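Nusrat Mirani
Sep 28, 2023

Right, some of you asked how the no-new-clothes year is going, so a little thread. I started in February and I have cracked exactly 3 times (socks, socks, and a raincoat I won't apologise for).

First thing I did was put everything I own into a list. 316 items!! I live in a one-bed flat. I had to sit down with a biscuit.

Shazia does it by cost per wear and I thought that was a bit much, but then I worked out that a jacket I bought for a wedding has cost me £26 every time I've put it on. It is now on Jisum waiting for someone braver.

Selling is slow, by the way. Photos in daylight, measurements in the first line, and never reply to "lowest price?" before breakfast. I've made £642 so far and most of that was coats and one pair of boots.

The thing I was sure I'd sell and then didn't:
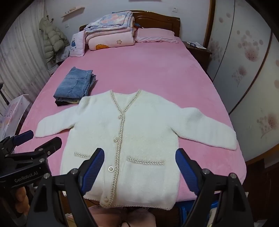
Fluffy white one, pearly buttons, braid all down the front. Staying.

Washing has been the real learning curve. I used to chuck it all in at 40 and hope. Now knits get a cool hand wash, a roll in a towel and a flat dry, and they look so much better for it. My mum has been saying this for years and is being very gracious (she isn't).

Mending update: Tanveer showed me how to darn a heel on our lunch break. Mine looks like a spider had a bad day but it holds. Buttons I can do. Zips, still no.

Also go and find your local swap! Ours is in the hall behind Kiani and I came home with a wool skirt and two books, which I know aren't clothes.
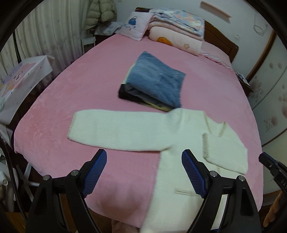
Cardigan on the pink bedspread, one arm in, one arm out.

Next job is the drawer of tights. If anyone knows what to do with single-hole tights besides tying up tomato plants, my replies are open x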